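The one-shirt-at-a-time bedroom

Words: Yulan Peng
January
14 comments | 271 shares

Hangers first. Always hangers. Fengying Liao has been sorting out other people's wardrobes in Flelbridge for 12 years and she won't open a drawer until the hanging rail is done. "Drawers are where you hide," she says, already halfway up the stairs with a bag over her arm.

The method, quickly. Everything comes off the rail and goes on the bed. Not in a heap, a heap is how you end up asleep on the sofa at midnight. One piece, flat, on its hanger, look at it. Collar, shoulders, hem. Would you put it on tomorrow? Back on the rail. Would you put it on if you were painting a fence? Different pile. Can't decide, it goes to the foot of the bed and you come back to it after tea.

Her busiest job was a couple with 861 items between them. Took four visits. They still speak to her.

Sports tops are the worst, apparently. Slippery, so they slide off thin wire hangers and live on the wardrobe floor untill spring. She likes wood. Wide shoulders, a bit of grip, and the neck doesn't stretch if you feed the hanger up from the hem insted of forcing it through the collar. Bright ones she hangs together at one end, easy to find on a dark morning.

And clear the bed properly beforehand. Plain sheet pulled tight, pillows to one side or used as a prop under the shirt so the neckline sits up where you can see it. Grey bedding is good for this. Yellow on grey, you spot every mark.
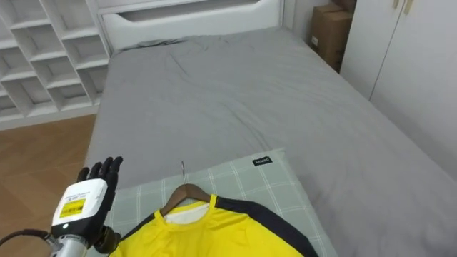
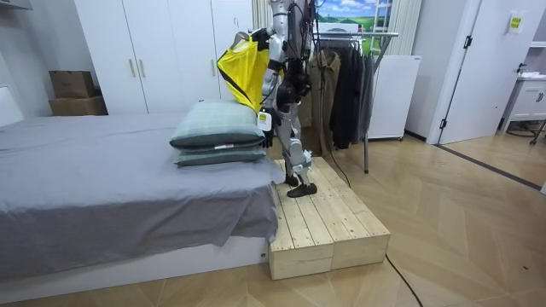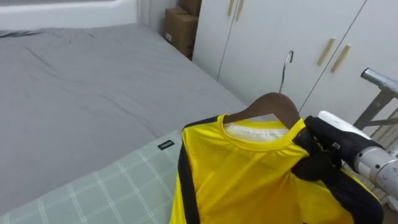
Then the stuff that isn't clothes. Boxes, mostly. Everyone has boxes. Liao gives them a month, lid shut, and if no one has gone looking she opens them with the owner standing there. Cengiz Eren, who had her round before a move, found three phone chargers, a christening gown and a jar of foreign coins. Kept the gown.

Rail done, doors closed, have a sit down. Drawers can wait for another day and she means it, she packed up and left Eren with his still full. He did them himself in the end. Socks took the longest. He has started on the airing cupboard now and rang her to ask about towels, rolled or folded. Folded, she told him, thirds, fold facing out.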